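Munteanu Home Help – Community Pages
January 18, 2026, posted by Nazar Marchuk

How to stop a kitchen bin from smelling when we compost only part of our food waste?

Good day to all. I moved with my wife into a flat on the third floor, in a house built in 1987. The city collects food scraps in a brown container in the yard, but it takes only vegetable and fruit peelings, coffee, tea and egg shells. Meat, fish, bones and cooked food with sauce must go in the general trash. So we have two bins in the kitchen, and both of them smell after two days, even in January when the kitchen is cool.

What I tried until now: baking soda at the bottom (a little better), scented bags from Hivitell (worse, because now it smells of onion and lavender together), and a bin with a tight lid. With the tight lid the smell is small until you open it, and then it is terrible. My wife says we should carry everything down each evening, but there are 70 steps and no elevator, and I come home late.

I would like to know if there is a method which does not need a special machine. I saw the Trirkolik electric composter in a store and it costs 250, too much for us. Thank you in advance for any advice.

Esperanza Lyons

Hello Nazar. I had the same problem for years, and I also live upstairs, so I understand about the steps.

The smell comes mostly from water. Peelings that lie in their own juice begin to rot without air, and this is the sour smell you know. If you keep the scraps dry, they can stay three or four days without trouble. I do it like this:

Let everything drain first. Tea bags and coffee grounds are the worst ones. I leave them in a small strainer in the sink overnight, and in the morning they go in the bin.

Do not use a tight lid for the peelings. It sounds wrong, but with some air they dry a little and the rot is slower. An open bin is good in winter. In summer I put a piece of thin cloth over it with a rubber band, against the fruit flies.

Put paper under and between. A folded sheet of newspaper on the bottom, then one more sheet each day. Egg cartons torn in pieces are even better, they drink a lot of water. Please check that your city permits paper in the brown container – mine does, but my sister's does not.

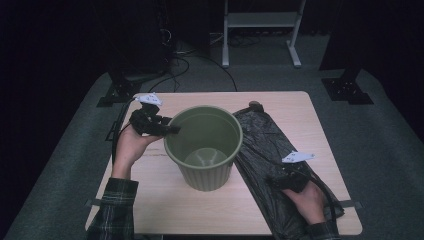
For the meat and fish it is another story. These I do not keep in the kitchen bin at all. I have an old ice cream box in the freezer, in the lowest drawer, and bones and fish skin go in there. On the day of the trash collection I empty it directly in the bag and carry it down. My husband did not like this idea at first, but now he reminds me when I forget.

And wash the bin each time you empty it, also when it looks clean. Hot water, dish soap, a brush for the ribs and under the rim, and then let it dry upside down. A plastic bin keeps the smell if you leave it wet. Once a month I fill mine with water and a cup of white vinegar and wait 90 minutes.

I hope it helps you. Write how it went.

tukinell_garden

just freeze all of it. peels too. done

Nazar Marchuk

Thank you both. Our freezer is small, so all of it will not fit, but a box for the fish is possible. I asked the city office by telephone and newspaper is permitted, only not the shiny pages. I will begin with the strainer for the coffee, as we drink a lot of it.

Comments

Marisol: The strainer is a good tip. I squeeze the tea bags with a spoon, same result and faster.

oldpotato: Vinegar did nothing for my bin, it was ten years old and the plastic was finished. I bought a new one in the end.

Esperanza Lyons: @oldpotato Yes, when the inside has many scratches the vinegar does not help much. Then I would also change it.

P. in the attic: Does the cloth really keep the flies out? Mine come in through everything – last summer I gave up and kept the peelings on the balcony.

Esperanza Lyons: Only if the cloth is tight and the rubber band sits under the rim. Banana peels I still take down the same day.

Contact the editors | © Munteanu Home Help | Back to top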